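Laundry cell FAQ - the gripper fault

Last touched Wednesday by Biljana. Ask her or Ilir if your question isn't on here.

What happened?
Left gripper closed on the door gasket instead of the shirt and the arm kept pulling. Force limit should have tripped. Didn't. Gasket came partway out of its groove before Aksel hit the stop.

Was anyone hurt?
No. Aksel was outside the taped line. Please stay outside the taped line.

Why didn't the force limit trip?
Wrong config loaded. The Erach profile (folding table) has a much higher pull limit than the Oltemari one (washer). Somebody restarted the controller after lunch and it came back up on Erach. No warning on screen, it just takes the last saved one.

So is it fixed?
Partly. Controller now asks which profile before it enables the arms. You still have to pick the right one. Pull limit for the washer is 10 newtons, if you see anything else do not press enable.

Why did it grab the gasket at all?
Two things. Depth off the steel drum is bad - reflections, holes, the lot. And the grasp point was picked too near the lip of the opening. Snežana has added a keep-out ring around the gasket, fingers can cross it but not close inside it.

Can I still run unloading?
Yes, at low speed, red load only for now. Door all the way open, basket on the floor in front of the machine, nothing in the basket before you start. 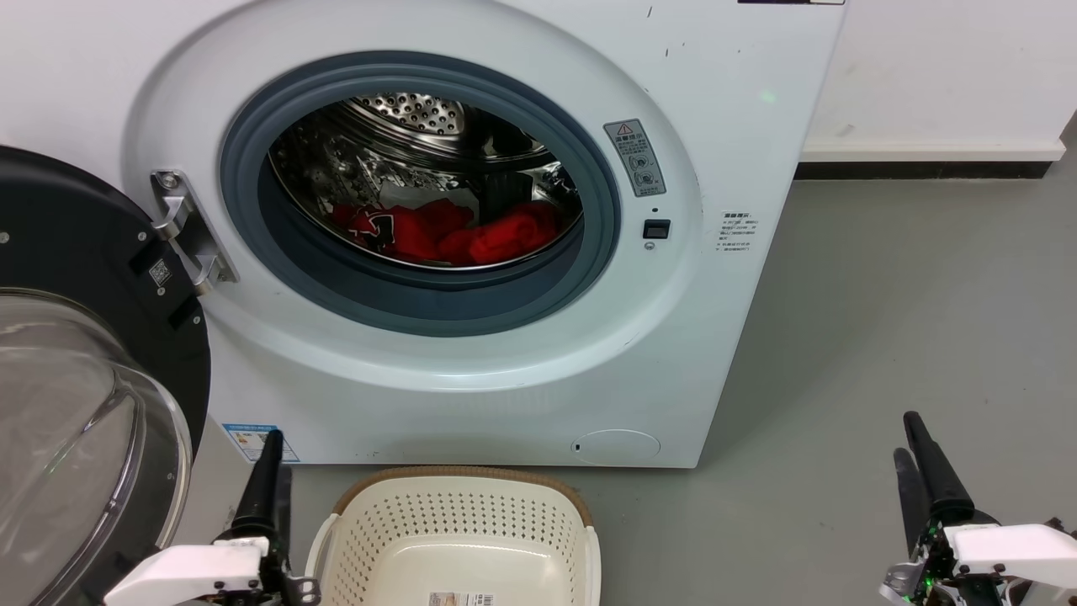 Keep the load small. Big tangled ones pull back on the fingers and look just like a snag in the log, and then we can't tell which is which.

What counts as a snag?
Arm moving back, item not moving with it, for more than 2 seconds. Stop the run. Don't wait to see if it frees itself.

It snagged. Now what?
Red button first. Then open the fingers from the pendant, NOT by hand. Check the gasket all the way round, including the bottom fold. Write the run number down. The bad one was run 297 if you want to compare logs.

Do I need to recalibrate after a stop?
Only if the arm was under load when it stopped. If your not sure, do it. Takes 7 minutes.

Can I turn the keep-out ring off to reach stuff at the front of the drum?
No. Habibur asked already. Move the item back by hand with the arms disabled, then start over.

When do we get full speed back?
When the force check passes on both arms. Left one is done, right one is waitng on a cable.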